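Sulline Student Projects
Search reports... Go
February 4, 2019 | by Noemi Sanna

Project report: is the Hukard kitchen simulation kit any good for a beginner team?

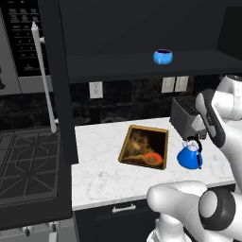 Ans Postma thinks we should have bought the arm and skipped the software, seeing as you learn more from one dropped kettle than from a whole term of simulated ones. Fair enough but we had no budget for an arm. So the question was whether the kit is worth the licence on its own.

What we had

Hukard kit, student licence, one term. Comes with a kitchen, a white arm, a gripper, a script editor and a task builder. The kitchen is a decent one to work in, sink and hob and toaster and a blue kettle, bowl on the shelf. Four of us: me, Omprakash Nautiyal, Umesh Tomar, Mamta Jaiswal. Two lab machines, one of them slow.

Setting up

Install took an afternoon. The manual says to put the physics package on first, then the licence file, but the licence file asks for a folder that only exists after you run the thing once. Umesh worked it out. Wrote to Beltier (they resell it here) and got an answer 6 days later saying restart. By then we were already going.

Slow machine ran it at low detail only. Printing on the small buttons is a blur, didnt matter for us.

The tasks

We picked three jobs. Move the kettle along the counter. Put the bowl down from the shelf. Lift the kettle by its handle and hold it over the sink.

Each one 16 tries, script not changed between tries, start position shifted a little by the task builder.

Kettle along the counter: 16 out of 16. Too easy really.
Bowl from shelf: 9 out of 16. Most fails were the wrist catching the front edge of the shelf on the way out.
Kettle over sink: 4 out of 16. More on this one.

The kettle job

Mamta's script came in from above and closed on the handle. Gripper closes fine, then the kettle swings and slides out. We tried closing slower, no change. Tried coming in at an angle, worse, it hit the toaster. In the end Omprakash found a friction setting three menus down, default is very low. We did not rerun the full set with it changed as the licence was nearly up, so the 4 stands. Would do this first next time.

Also the arm sits close in to the counter and you cant move the base in the student version. Means the toaster is in your way for a lot of approaches. Paid version lets you move it, acording to the price list.

Good things

Script editor is easy. Mamta had never scripted a robot before September and had the arm moving on her second session. Replay is very good, you can scrub back to the moment of contact and look from any side. Reset is one key. Nothing breaks, nothing to pick up off the floor.

Bad things

Manual. Friction defaults. No undo in the task builder, lost a whole layout that way. Error messages are just numbers and the list of numbers is on the Beltier site behind a login we didnt have. Joint limits not shown on screen, you find them when the arm stops.

Compared with Siriwan

We had the free Siriwan demo for comparison. Only one table and some blocks in it but the contact felt more believable and it ran OK on the slow machine. No replay. If your project is just stacking, use that one. For anything with cupboards or a sink Hukard is the better pick.

Would we pay for it

Umesh says yes, Omprakash says only with the base unlocked. I'd say yes for one term if somebody has been through the settings before the group starts. Ans still says buy the arm.

To do: rerun the kettle job with friction up, fix bowl exit path, send Beltier the list of manual errors (Mamta has it).

Shares 6 | Comments 9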